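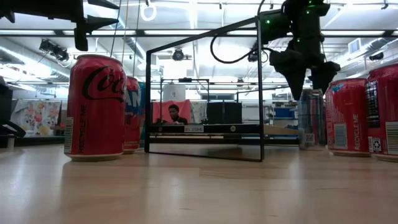 Poste de tri des canettes, deux préhenseurs au-dessus du plateau.

Automatiser un poste de tri : conseils d'atelier

Ces conseils viennent du poste de l'atelier Pimholm, en service depuis septembre. Ils concernent le travail des opérateurs ; le réglage des bras relève de la notice Juler.

1. Dégager le plateau
Ne poser sur le bois que les canettes du lot en cours et le cadre noir. Gobelets, gants et outils vont sur la desserte. Un plateau clair se raye vite : soulever les canettes, ne pas les faire glisser.

2. Redéfinir les tâches avant la mise en service
Le tri manuel occupait 4 personnes par équipe. Il en reste 2 au poste, les autres sont passées au contrôle et à la préparation des lots. Sekar Govindasamy, chef d'équipe, a affiché la nouvelle répartition avant l'arrivée des bras - à faire dans cet ordre, sinon les questions arrivent toutes le premier matin.
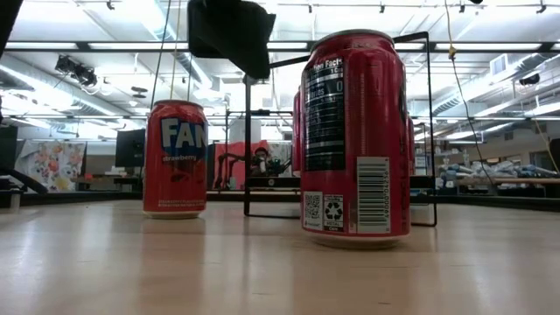

3. Varier l'orientation des canettes
Présenter tantôt le logo, tantôt le tableau nutritionnel ou le code-barres. En laisser aussi quelques-unes en partie masquées par une autre. Un lot trop bien rangé ne prépare pas au tout-venant.

4. Tenir un cahier des arrêts
Noter l'heure, la canette concernée et le geste de reprise. Aslı Ağca a relevé 74 arrêts pour 1175 prises le premier mois ; la plupart se réglaient en déplaçant une seule canette.

5. Surveiller la fatigue
Le port de charges diminue, l'attention soutenue augmente. Faire tourner les opérateurs toutes les 2 heures. Baltasar Cantero demande aussi un siège réglable à chaque poste de surveillance.

6. Vérifier les câbles
Contrôler chaque samedi les câbles suspendus et ceux des bras - boucles libres, gaines intactes, rien qui touche le cadre. Bras à l'arrêt et alimentation consignée pendant toute la vérification.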